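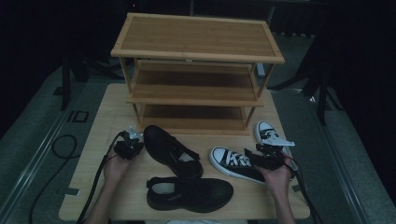 Ingegerd Sjöberg says a rest day only counts as rest if you don't spend it checking the number. She wrote that under my last entry, and added that she gave up her own step counter in January and felt guilty for two weeks before she felt anything else. I've read it a few times today.

2025-05-23

Day 3 without the watch. It's in the kitchen drawer with the takeaway menus, and I haven't charged it. I had thought the hard part would be in the morning, but it's after tea, when I used to look down and see how far short I was and then go up and down the hallway until it buzzed.

The target was 4,000 to start with, when my knee was bad. The physio at Pesterlow set it and was pleased when I got there. I was the one who kept putting it up. By summer I was walking laps of the Bergate car park in the dark so the day wouldn't be "wasted", on a knee that was telling me quite clearly to sit down. I don't blame the physio. I don't really blame the watch either, although the little message it sends at nine o'clock could be worded more kindly.

Slept badly Wednesday, better last night. Porridge, then work until one. Jianguo Dong rang at lunch about the roster and asked if I was still doing my walks. I said yes, only I don't know how long they are any more. He thought that was funny. He said his mum walks to the shops and back every day of her life and has never once called it exercise.

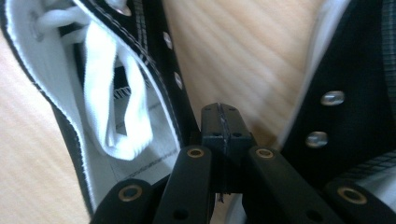

I walked this afternoon because I wanted to get out of the house, which hasn't been the reason for a long time. I went down as far as the creek and sat on the bench for 20 minutes with no sense that I was losing anything. The knee was a bit stiff getting up and fine once I was moving. I wore the old high-tops, black canvas with a white lining and silver eyelets like the one here, and no good for distance, so I'd hardly had them on since I started counting. Everything had to be done in the proper runners. My colour was up when I got home and I was hungry, and I ate without working out whether I'd earned it.

I did have a bad moment around six. I went to the drawer and stood there. I wasn't going to put the watch on, I just wanted to know what today would have been. There's no way of knowing, as it wasn't on my wrist, so I peeled the potatoes.

I still feel I've let something slip. I suppose that's the two weeks Ingegerd means. I'll write back to her on the weekend.

Tomorrow: library books, ring Mum, pick up the prescription before the chemist shuts at noon. Ask them about the heat rub while I'm there.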